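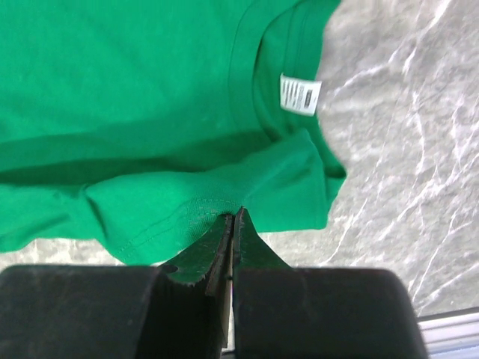
4 May 2024
Open day, Jarncombe workshop. Folding cell, garment task.

Writing this up the same afternoon while the log is still on screen. Doors at 10, last visitors out a bit after 3. Gopinath Bhat ran the talk at the front table, I had the console and the stop button. Door clicker says 73 people through, which includes anyone who went out for coffee and came back in.

Setup
Single arm, parallel gripper, tapered fingertips, wrist camera. Garment for the demo was the bright green T-shirt. We had tried a grey one in January and the segmentation kept losing it against the grey marble-pattern top, so green from now on. Same surface as the bench tests. Overhead lights on, blinds down on the car park side. Grip force at the bench value, not changed during the day. Speed limited to 45 per cent of the bench setting for the whole session, as agreed with Hedetton for public running.

Task sequence as shown: shirt dropped on the surface in whatever shape it lands, arm picks an edge, lifts, drags to flatten, releases, looks again. Repeat until the flatness score passes or we hit the regrasp limit. Then sleeves in, fold in half, fold up. Visitors were allowed to do the drop. Gopinath suggested this and it was a good call for the audience, less so for the run times, as people tend to bunch the shirt up on purpose.

Problems, in the order they came up

1. First run stopped before it started. Console reported table height out of tolerance. Somebody had leaned on the bench and the near leg had come off its shim. Re-shimmed, touched off again, fine after that. Zero was checked at lunch and again at 2 and hadn't moved.

2. Grasp selection around the sleeve. When the body lies over on itself and the sleeve sits up as a raised piece in front of a deep fold, the planner has two candidate edges close together: the sleeve hem and the lip of the fold behind it. The fold gives a strong dark line and scores well, but there is nothing there to hold. It went for the fold more often than I would like. Raising the weight on stitched hems helped. I changed that one parameter over lunch and left it, noted in the config file.

3. Neck label. The white label inside the collar still pulls the keypoint detector off the collar corner. Known issue from the Altitz shirts, which have a printed neck and don't do it. Need more labelled examples with a sewn tag showing at an angle. At present we have 933 annotated stills for the neck region and very few of them have the tag turned outward.

4. Double layer pickup. Tips take both layers at the shoulder and the flattening drag then moves the whole shirt sideways. No detection for this at the moment apart from someone watching. I stopped it by hand each time.

5. Arm paused mid-lift once with a comms timeout. Recovered on reset. Cable at the cabinet end was not fully home. Cable tie added. If it happens again, swap the cable.

Visitor questions worth keeping
Why not just use two arms. (Gopinath gave the cost answer. Two arms is on the plan for the Venkataraman cell and not before.)
Can it do a fitted sheet. No.
How many practice folds. Told them roughly 2,000 on the bench, counting the failed ones.
Does it read the washing instructions. No, print that size is a smear at the wrist camera's resolution and we don't use it.
What happens if a hand goes in. Showed the light curtain with a cardboard tube. Arm stopped as it should. Did this again for the school group, same result.
A man from a commercial laundry asked about throughput in pieces per hour. I said we weren't quoting a figure and took his card. It's in the tray by the printer.

General remarks
People stayed longest for the flattening stage and drifted off once the folding proper began. If we do this again I would start the talk at the flattening and keep the fold for the end of each half hour. The side monitor with the camera view was too low, the second row couldn't see it. Needs a taller stand.

Barrier tape held up. Floor marking by the cabinet is lifting at one corner and wants redoing.

To do
- Copy session log and wrist video to the shared drive, folder named by date.
- Label the neck frames with tag visible, mix into the next training set.
- Layer check before the drag. Gopinath thinks finger opening at contact might be enough, I think the reading is too noisy. Try it on the bench first.
- Order shims.
- Put the speed limit back to the bench value before anyone runs timing tests. Sign the sheet when done.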